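The Minutes of the Simulation Division

The regional office of the Fontes Student Robotics League required every participating school to submit a written record of its season. The record was to be kept in the third person, signed by the faculty sponsor, and limited to matters of fact. Beatrice Magesa, who had been elected secretary of the Situnmont High School club in September, accepted these conditions and observed them until February.

The club had entered the simulation division for a practical reason. The entry fee for the division was lower, and no robot had to be purchased, shipped, or insured. Teams received a two-armed robot as a set of files and a furnished house in which to operate it. The task was announced at the start of the season: the robot was to enter the long room, approach the table, and come to rest facing it with both grippers raised. A second stage, involving an object on the table, would be opened only to teams that completed the first.

Mr. Gordon Cormier, the faculty sponsor, assigned the duties at the first meeting. Antigoni Politis was given the arms. Vidar Sæther was given the base and all matters of steering. Elsa Sjögren was given the scoring software, which was called Panamari and which had been written by a former member who could no longer be reached. Beatrice was given the minutes.

By the end of January the club had logged 1,197 trial runs. The secretary entered each of them in the book by number, with a remark in the right-hand column. The remarks were brief. Run 31 was marked "Wall." Run 32 was marked "Wall, same place." Run 406 was marked "Reached table, did not stop." The entry for run 870 was longer, and Mr. Cormier asked that it be shortened before the book went to the regional office.

The difficulty, as Vidar explained it to the members, lay in the turn. The robot came down the long room correctly and then turned toward the table a little late. Each correction he made to the turn disturbed the arms, and each correction Antigoni made to the arms disturbed the turn. The two of them had stopped sitting together. They communicated through notes left in the shared folder, and the notes had become very polite.

"The secretary will record that the base is performing as designed," Vidar said at the first meeting in February.

"The secretary will record that the arms are also performing as designed," said Antigoni.

Beatrice recorded both statements.

It was Elsa who proposed that the club stop reading the score and look at the room. She had spent the winter inside Panamari, where the robot was a column of figures and the house was a second column, and she wished to see the place at least once before the qualifying round. Mr. Cormier ruled that the motion was in order. It was seconded and carried. The lights in Room 6 were turned down, and run 1,197 was brought up on the projector and paused near the end of the robot's approach. 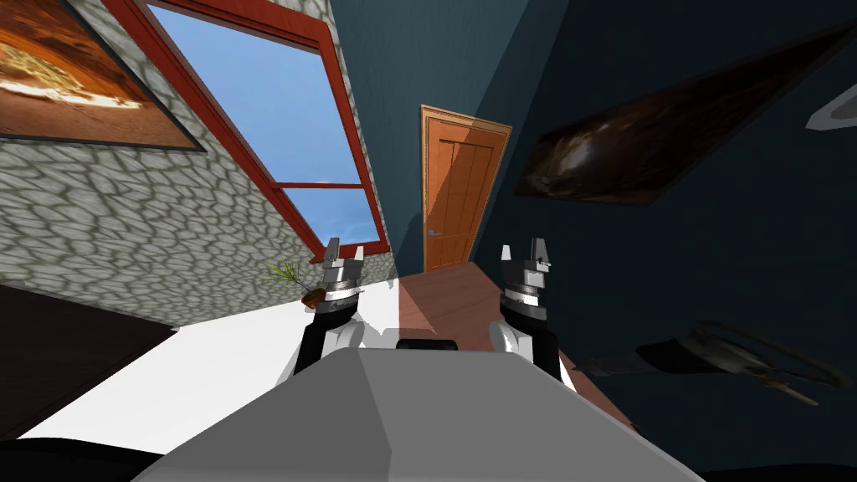
Run 1,197, paused. The table and the orange door are beyond the right gripper.

The members regarded it for some time. The book does not say how long.

"There is a plant," said Antigoni.

There was a plant, in a round pot on the floor by the stone wall. There was a window with blue sky in it. On the wall hung a painting of what Vidar took to be a desert and Elsa took to be a fire, and the matter was discussed at greater length than the agenda allowed. None of these objects carried any points.

"Why is the whole house leaning?" asked Mr. Cormier.

Vidar began to answer that the house was level and the view was not, and then he left his chair and walked to the screen. He held his hand flat against the projected floor and turned it until it matched the slope. He asked Antigoni what her arms believed to be straight up. She consulted her laptop and told him. He asked her to repeat the figure. She carried the laptop to the screen and stood beside him, and for the remainder of the meeting the two of them spoke in low voices and did not address the chair.

The secretary was not able to follow the discussion in full. She understood that the arms had been taking their level from one file and the base from another, and that the two files had been made by different people in different years. She understood also that each member had been right, in the sense in which each had asked to have it recorded. She wrote this down and then crossed it out, as it was not a matter of fact.

Run 1,198 was begun before the building closed. Mr. Cormier telephoned the front office to request additional time and was granted it. Elsa read the score aloud as it rose. At 200 the first stage was complete, and Panamari, which had never before been asked to do so, displayed a small gray box containing the words "Proceed to 2."

The members did not proceed to 2 that evening. Antigoni asked whether the run could be played again from the beginning without the score, and it was. The robot traveled the length of the long room and came to rest before the table. Vidar pointed out the door behind it, which had a lever handle. He wondered aloud whether anything had been built on the other side.

Mr. Cormier replied that the rules did not mention the door.

The secretary entered the question under new business, and the meeting was adjourned.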